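We use cookies to remember your settings and measure traffic. Accept all | Manage preferences

Hand-Held Gripper Program: Equipment Progress Report, June
Prepared by Chiharu Kawaguchi for Shigeru Hayashi, Pristance

Scope

Covers equipment purchasing, wear parts and the budget request for the next period. Task definitions and data quality are reported separately by Masaru Okabe and are mentioned only where they affect spending.

Status of purchases

The hand-held grippers ordered under the opening budget have been delivered to the Bistham site and accepted. Two are in daily use. The spare bodies requested in the original plan were deferred at your direction and remain unbought.

The Fukuda charging cradle is installed. Its supplier changed the mounting plate between quotation and delivery, and Genji Minami drilled a new hole pattern in the shelf to suit. No claim has been made for the labour.

Storage media are adequate to the end of the period. No request is made under that heading.

Wear parts

Finger pads are the largest recurring item and were under-budgeted. The original plan assumed one pad change per gripper per quarter. Actual consumption has been higher, and the site has been extending pad life with black tape between changes.

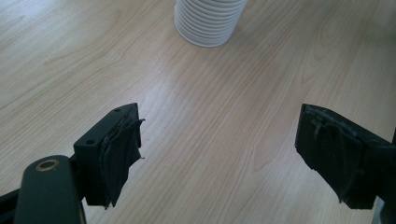
Pad replacement is currently triggered by operator judgment, which gives uneven results between shifts. Ehsan Paracha has drafted a written limit based on the condition of the gripping face. Under the draft, a pad in the state found during the nested cup work, with the covering frayed and wrinkled and loose flaps standing out at the corners, would be changed before the next session. The finger housings are outside the limit and would be inspected monthly. If adopted, the draft raises pad consumption again but removes most of the time now spent on re-taping. The net cost is small, and the figures below assume adoption.

Moulded pads have been quoted by Pivimau as an alternative to tape over the existing pads. The sample set fitted without modification. The quoted lead time is 5 weeks, so an order placed late in the period would arrive too late to be of use in it. A second quotation was sought from the original supplier, who declined to quote on pads sold apart from complete fingers.

Consumables

Paper cups are charged to consumables and bought locally. Plain white and printed cups have been purchased as available. Masaru has asked that both continue to be stocked, and the price difference is minor. Crushed cups are discarded at the end of the shift. Consumption has been within the allowance and no change is requested.
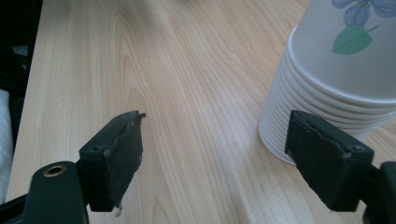 Figure 2. Cup stacking station, gripper open, printed cup at right.

Workstations

The present tables are suitable and will be kept. Overhead lighting produces some sheen on the tabletops. Matte covers were priced and left out of the request, as Masaru does not consider the reflection a problem for the current tasks. This can be revisited if the task list changes.

Budget request

Approval is sought for $1,885, to be spent as follows:

- 4 sets of moulded finger pads, including freight
- tape and adhesive for the changeover period
- fasteners and pivot hardware for the grippers in service

The request does not include spare bodies. Deferring them a second time carries some risk: a cracked body would take one gripper out of service until a replacement was shipped, and output at Bistham would fall by half for that time. My recommendation is to leave them out of this request and include one in the next, when the pad costs will be better known.

Schedule

Pads can be ordered on the day of approval. Changeover would be done on a Saturday to avoid lost shifts. Genji will carry it out and record pad life from that point, by gripper and by side. Those records will replace the estimates used in this report.

Decisions needed

Approval of the amount above. Confirmation that the draft pad limit may be applied at Bistham ahead of the general maintenance procedure, which is still with Ehsan for revision.

0 comments | 2 shares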